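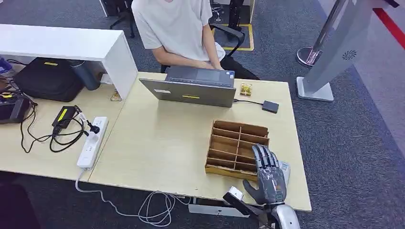
Brundow Boards > Teleop and Teaching > General
Search this board: sorting compartments grasp

Thread: Small parts into a compartment box, by remote. Am I the problem?
16 replies | 477 views | 2 shares

skundport_sam
Jan 24, 2021
I drive a humanoid hand through a box-filling task. Pick up a small white block, put it in a cell of a wooden organizer, repeat until retirement. My placements are fine. The policy trained on my placements lets go of the part on top of a divider, every time, with enormous confidence. I've recorded 20 good demos so far. Do I need more, or do I need a different hobby?

lowgear
Twenty is a warmup. Go do a couple hundred and come back.

plumbline_b
Disagree with lowgear, as is tradition. More of the same demo teaches it the same thing harder. Are you always starting with the part in the same spot and the box at the same angle?

skundport_sam
The box is propped at a tilt so the head camera can see into the cells. Same tilt, same place, there's tape under it. I was proud of the tape.

plumbline_b
Take up the tape.

ohm_sweet_ohm
Leave the tape down until it can do the job once. Then move things. If you change the box, the part and the grip in one afternoon you won't know which of them broke it.

lowgear
Moving the box won't fix a bad release anyway. How are you letting go? Most people driving by remote open all the fingers at once because it's easy on the glove. The part rides down on the thumb and lands wherever it likes.

skundport_sam
All at once, yes. There's a little delay between my hand and the robot's, so I've been hovering over the cell, waiting, then opening.

lowgear
And there's your divider. It learned the hover. It also learned the waiting, so enjoy that.

kettle_and_clamp
We had this on the Phelan arm in June. What helped was touching the cell wall with the edge of the part before opening. Looks clumsy on video. The policy got much better, and I got worse at everything else in my life that involves putting things down gently.

plumbline_b
Touching the wall only helps if something is recording the contact. If it's cameras only, you're teaching it a pose that happens to be near some wood.

kettle_and_clamp
A pose near some wood is what I wanted. It works on cameras.

ohm_sweet_ohm
Has anyone tried just moving the arm by hand for this? Grab the wrist, walk it over, drop the part in. No delay to wait out.

lowgear
Then your own arm is in every shot and the policy spends its youth looking for a sleeve.

ohm_sweet_ohm
Mask it out. Or record the motion by hand and play it back with people out of the way. It's two passes but the images are clean.

plumbline_b
Playback is fine for a stiff gripper. With a hand that many joints deep, the part never sits the same way twice and the replay drops it on the desk.

skundport_sam
Update. Kept the tape, dropped the hover, started touching the far wall and opening the thumb last. Redid the whole set. It now gets the part into a cell around half the time. It is not always the cell I had in mind, but it's a cell.

Page 1 of 1 | Reply | Share (2)

Related threads
Glove drift after lunch, is it me or the glove
Bitport recorder drops the wrist camera on long takes
How long should one demo be?
Two operators, one robot, very different habits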